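Textiles in the Home
Session 2 handout: How cloth holds water
November 15, 2022

Read this before the practical. Those who read it afterwards will recognise most of it from their mistakes.

Water gets into cloth in two ways. Some of it soaks into the fibre itself, and the rest sits in the gaps between fibres and between yarns. Cotton is good at the first and, if woven sensibly, very good at the second. Polyester hardly bothers with the first at all, so a polyester cloth has to do all its work with gaps.

Terry weaving is a way of making more gaps. An extra set of warp yarns is left slack and pushed up into loops, giving the cloth far more surface than its size suggests. Longer loops take up more water and also catch on more door handles. 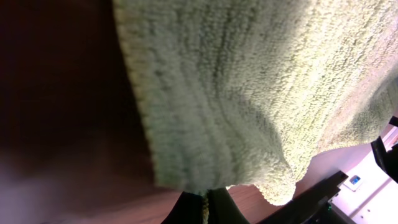 Shops sell towels by weight per square metre, and customers buy them by squeezing. Neither tells you much about the first wash. New towels often carry a softening finish, put there to please the squeezers, and it keeps water out rather well. Fabric softener does the same job at home, for a small extra charge.

For the practical we have two cloths, sold as Prasodel and Kermani. Cut a strip from each, hang both with the lower end in dyed water, and mark the height of the dye every two minutes. Work in pairs. Please label the strips before they go in; last year's group had almost 789 opinions about which was which.

Write up: one page, with a graph. Axes have names and units. "Quite absorbent" is not a unit.

Next session is drying, for which the first half of chapter 2 will do. The write-up is due in December, before the building's heating makes its annual attempt to start.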